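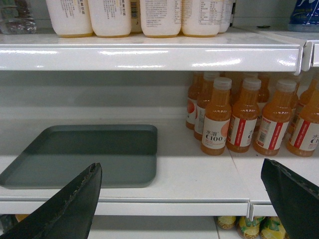 Kwok-wai Kwok wanted to know why the orange juice drink couldn't just stay by the register, where it had always been, and I must have heard that from half the street since January.

Well, because we finally have room for it! I'm Boglárka Vass, I run Dedholm, the little corner store on Skustero Lane, and on Saturday, April 15, 2023 we open the new drinks aisle. White metal shelves, bottled drinks on every level, and the juice at a height where you don't have to crouch (my knees asked for that one).

Levente Fodor and I spent two evenings moving stock over, and we're still shuffling things, so if your usual bottle has wandered off, please ask. We'll have 37 different drinks by opening day, and the first 50 people through the door get one on us, any kind you like.

Doors open at 8 a.m. Parking is behind the Hedano bakery, same as ever, and bring back your empties if you have them.

Press and questions: Begoña Cuesta, at the store, mornings are best.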